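Drarnent synod adopts new rules for parish mergers

The synod of the Drarnent district voted on Wednesday to change the procedure by which neighbouring parishes may be joined. The measure, which takes effect in July, replaces separate rules kept by the Claltevia and Ulard deaneries and applies to all congregations in the district.

Under the previous arrangement, a merger could be approved by the two church councils alone. Both councils must now hold a members' meeting, with notice read at services on four consecutive Sundays. A simple majority of those present in each parish is required. Proxy votes are not accepted.
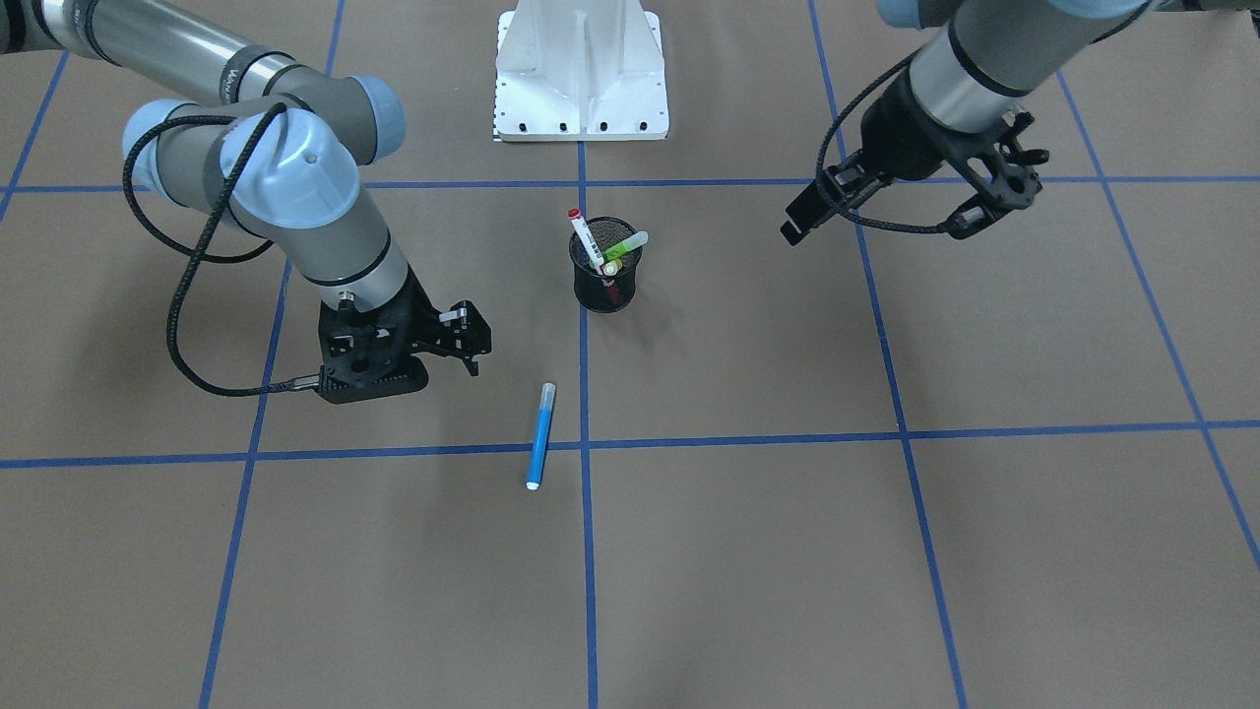
Parishes with fewer than 300 members on the roll may ask the district office to draw up the accounts needed for the application. Larger parishes must submit their own, together with a statement of any restricted funds and a list of graves under paid maintenance agreements.

The rules were drafted by Ingegerd Hellström, the district's legal secretary, after objections to the proposed union of Ho and Ulard last year. Membership at Ho stands at 2243 and at Ulard at 3282. Members at Ho had complained that the plan was published only after the councils had signed it. The application was withdrawn and will have to be made again under the new procedure.

"The older text dealt with buildings and debts in detail, but had one line on consultation," Hellström told the synod. "The order of steps is now fixed, and a step that is missed has to be repeated."

An amendment to raise the threshold to two thirds was defeated. Zuzana Šimko, a lay member for Claltevia, moved the amendment and argued that a merger is difficult to reverse. The synod did agree to her second proposal - that minutes of both meetings be attached to the application in full.
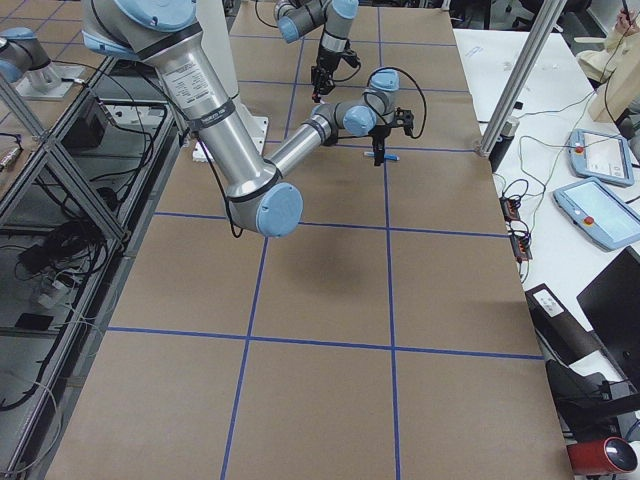

What happens if one parish votes in favour and the other against?
The application lapses, and neither parish may bring the same proposal again for 12 months. Joint services and shared clergy posts are not affected, as these fall under a separate agreement.

Guidance notes and the revised application form will be sent to parish offices before the rules come into force.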